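Home Products Manuals Support Contact

Fandolora Market Shelf Scale: Set-Up Guide
Section 3. Leveling, first weighing and price codes
Posted 12/16/20 by the Fandolora manuals desk

Read Section 2 before you start. The scale must be unpacked and its transit screw removed, or it will show E4 and refuse to weigh.

1. Set the scale on a firm, flat counter. Leave a gap on all sides so the pan touches nothing.
2. Turn the four feet until the bubble sits inside the ring. Tighten the lock nuts by hand.
3. Plug in the power cord and press ON. Wait for the display to settle at zero.

CAUTION: Do not lift the scale by the pan.
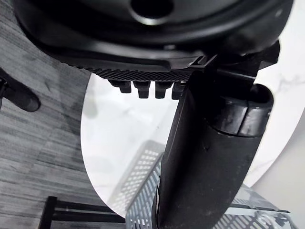

Can the scale be used on battery while it charges?

Charging and weighing at the same time is fine, but the display dims until the battery is full. For the first charge, leave the scale switched off overnight.

4. Press UNITS to choose pounds or kilograms. The setting is kept when the power is off.
5. Place the 100 g check weight in the center of the pan. If the display reads anything else, hold ZERO until it beeps and try again.

NOTE: The check weight is packed under the foam tray.
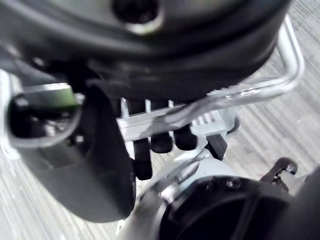

6. Press CODES, then NEW. Type a code number and press ENTER.
7. Type the price per unit and press ENTER again. The memory holds 2,472 codes.

Group your codes by type of produce. Apples can start at 112 and peppers at 281, with space left between groups for new kinds.

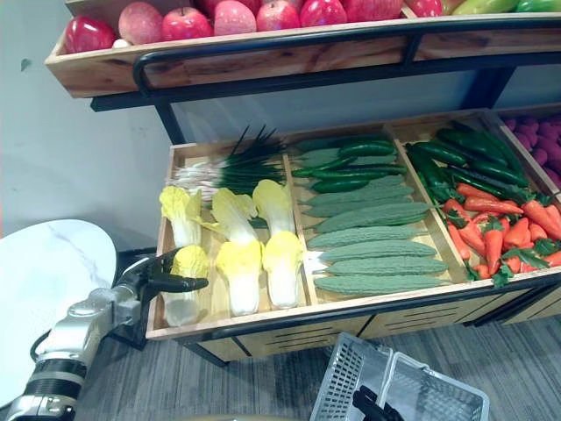 8. To change a price, call up the code, type the new price and press SAVE. Old labels are not updated, so reprint them before opening.
9. To delete a code, hold CLEAR for three seconds. A deleted code cannot be brought back.

CAUTION: Switch off and unplug the scale before cleaning. Use a damp cloth. Do not spray liquid on the keys.

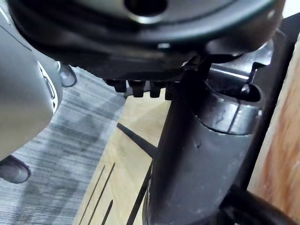 10. Check the bubble again whenever the scale is moved. Scales set up before the October software update also need step 5 repeated.

If E4 stays on after the transit screw is out, see Section 7.

Related manuals
Drundberg label printer: loading paper
Sial cash drawer: cable connections
Hitgate counter display: wall mounting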